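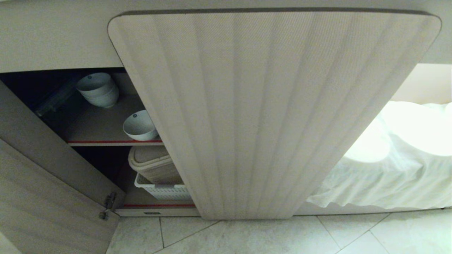

An open cabinet with bowls on the upper shelf and storage containers below.

The Cako Guidelines for Household Manipulation, usually shortened to the Cako Guidelines, are a set of voluntary rules for robots that open, empty and fill cabinets in private homes. They cover door handling, reach into shelves, stacked dishware and work close to the floor. They are not a safety standard in the legal sense, and compliance is declared by the maker.

Background

The guidelines grew out of a workshop held at Umbridge, where several developers compared notes on kitchen trials. A first draft ran to 30 clauses. Much of the wording was taken from industrial practice, and critics have pointed out that it still shows: the text speaks of "work cells" and "operators" in rooms where people cook and children play.

Main provisions

A robot must open a hinged door fully, or stop and report that it can't, before reaching inside. It must not lean on the door or use it as a support. Stacked bowls are to be lifted one at a time from the top. A single item near the front edge of a shelf is to be moved before anything behind it. Clear glass and clear plastic are treated as one class, "low-visibility objects," and the robot must slow down near them whether or not it has identified the material.

Containers in a lower compartment may be pulled out only if the robot has checked whether one is resting on another. The guidelines don't say how this check should be made.

Contact force on dishware is limited by a table in the annex. The table gives one figure for all bowls, whatever their size or material, and no source for it.

Testing

The only published trial is the Piras series, which recorded 994 cabinet tasks. Of these, 558 were completed without a rule being broken. Supporters present this as a fair result for a first round. The report does not list the failures by type, and all the tasks were run in 400 minutes of daytime work with the same set of dishes. Dim compartments, which are common in real kitchens, were not tested separately.

Criticism

The Bustis review questioned whether the rules measure anything a household would care about. A robot can meet every clause and still put the bowls back in the wrong place. The review also objected to self-declared compliance and to the lack of any duty to report breakage. A reply from the drafting group promised a revised annex by November; the version in circulation still carries the old table.

See also
Domestic robot
Grasp planning
Voluntary standard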